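Shared Workroom News – the bench, the boxes, the mugs
16 November 2022

Quick one this time, the print deadline moved up on us and I have twenty other things on the go. Read the bit about boxes at least.

THE BLACK TABLE

We've decided to keep it. Thanks to everybody who wrote in. Votes were close and the people who wanted a new top made a fair case – it's scratched, it's speckled, it looks tired. But a replacement top from Leclerc came in at $216 before delivery and the old one is still flat and still solid. Money goes to shelving instead.

So please look after it. Cutting mat under knives. Wipe glue up while it's soft. No sanding it "to see what happens", one person has offered to do this twice now and the answer is still no.

Labels stay on. They match the inventory sheet by the door and when one gets peeled off, somebody has to go through the whole list to find out which it was. If a label is coming loose tell Ertuğrul Güneş and he'll print another.

CARDBOARD

Too much of it. Again. The Plambridge order in July came in more boxes than anyone expected and a good few of them are still with us, being used for this and that. Fine, up to a point. From now on:

Any box on the floor needs a name and a date on it. Thick marker, on the side, not the top flap.

Under the tables is OK. In the walkway is not OK, not even for five minutes while you get your coat.

Boxes you're done with get flattened and go behind the door. Recycling goes out every second week and they won't take them if they're full of other stuff. Last time we had two come back with packing peanuts in.

If you're lining a box to keep fabric or soft things in, good idea, do it. Just tape the lining down at the corners so it doesn't ride up and get caught when you pull things out. And tape up any split front edge before it goes completely, a strip or two is plenty. Spare tape is in the Bevberg tin, second shelf. Please put it back in the Bevberg tin, second shelf.

MUGS

The kitchen started the year with a full set and now there are 6. The rest are out in the workroom somewhere, on desks, on windowsills, one was behind the paint. Bring them home please. Doesn't matter who took them.

Drinks are still allowed at the work tables. We talked about banning them and didn't have the heart. Middle of the table, well in from the edge, and away from the keyboard – we lost one keyboard to a peppermint tea this summer and it was not a quick or a cheap afternoon. Desk with the monitor is a no drinks desk from today. That one's firm.

End of your session, take the mug with you. If there's one mug left on a table then the next person thinks two is fine, and so on, you know how this goes.

TIDY HOUR

Happening at the end of the month, time to be confirmed, I'm waiting on the building people for the key to the back store. Jobs list so far:

Go through the floor boxes and open anything without a name
Wipe down tables, proper cleaner, not just a damp cloth
Sort the paper and board offcuts, keep anything bigger then a sheet of letter paper
Swap the dead bulb by the sink
Find the short stepladder

If you can do one job and go, that's still useful. Ertuğrul is bringing soup. Last time it was lentil and there wasn't enough so he says double.

SHELVING

Jinus has the brackets we wanted back in stock, item 2883, and we've ordered enough for the long wall. They should be here before the tidy hour but I wouldn't bet on it. When they're up the lined boxes can come off the floor, heavy ones on the bottom shelf, light ones up top. We'll need a couple of people who are good with a drill and a level. Reply to this and I'll put you down.

Lost property: one gray glove, one phone charger, a very nice pair of scissors. In the drawer untill the end of the month.

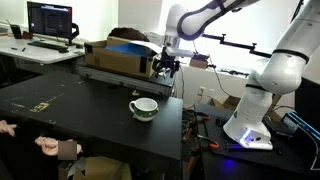 Can I leave a box under the table between sessions?
Two weeks is fine if your name and the date are on the side in marker, and after that please take it home or ask for shelf space.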